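Shoes off at the door: is it worth the bother?

Every autumn the Drerumlow residents' newsletter gets a letter asking whether visitors should be made to take their shoes off. This October we had 11 of them, which is a record, and most were very sure of themselves. I am less sure, so I have spent a few evenings reading what people say on both sides, and I came away wondering how much of it anyone has checked.

The case for taking shoes off usually starts with germs. You will have seen the claims. One leaflet, from a cleaning firm called Stullo, says a single pair of outdoor shoes carries 1,889 kinds of bacteria into the house. It doesn't say whose shoes, where they had been walking, or what the number would be for a bare foot or the family dog. It does say that Stullo sells a mat. I rang the number on the back to ask where the figure came from and was offered a discount on two mats.

Grit is a better argument. Anyone who has swept a hall in wet weather knows where it comes from, and small stones do scratch a wooden floor. Whether they scratch it enough to matter is another question. A neighbour paid Mabaso Flooring 300 pounds for a light sand and polish, after nine years of boots indoors, and was told the boards would have needed it anyway.

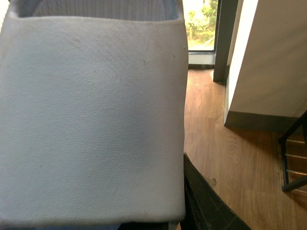
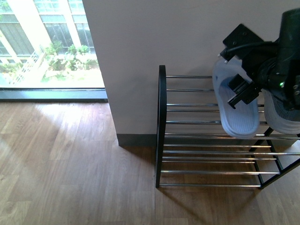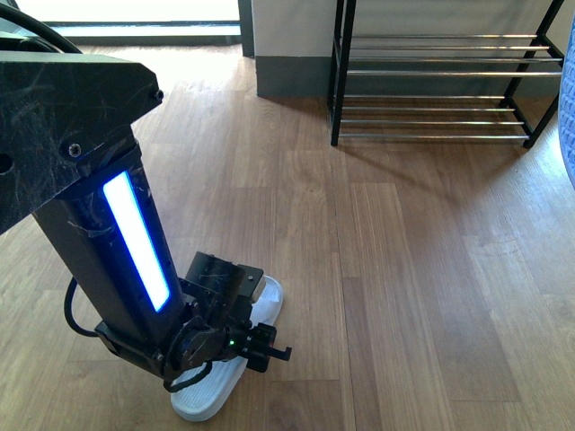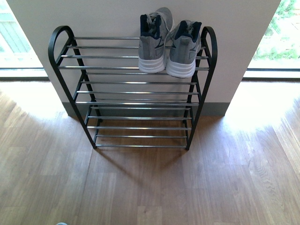

The last picture: grey trainers on the top shelf of a rack with three tiers.

Then there is the matter of where the shoes go. The people who write in favour always seem to have somewhere to put them. In the older flats the front door opens straight on to the stairs, and six pairs of shoes at the bottom of a staircase strike me as a bigger danger than anything on the soles. A rack helps if you have a wall to stand it against. The Turnus catalogue has a hall bench with a lid for 1,335 pounds, described as "a calm welcome home". I could be calm for a good deal less.

Guests are the awkward part. Some like to be asked. Others have a hole in a sock, or a bad back, or a foot that needs the support of a proper shoe, and would sooner not explain all that on the doormat. Offering slippers is kind, though I have never met a spare pair that fitted me, and I do wonder how often they get washed. If germs really are the worry, the shared slipper deserves a harder look than it gets.

For what it's worth, the rule in our house is that muddy shoes come off and dry ones are left to the wearer's judgement. The carpet is no worse than next door's, where the rule is strict and the hoover is out every morning before eight.

If you have proof one way or the other, please send it in. Opinions we have plenty of. Leaflets from people selling mats will go in the recycling.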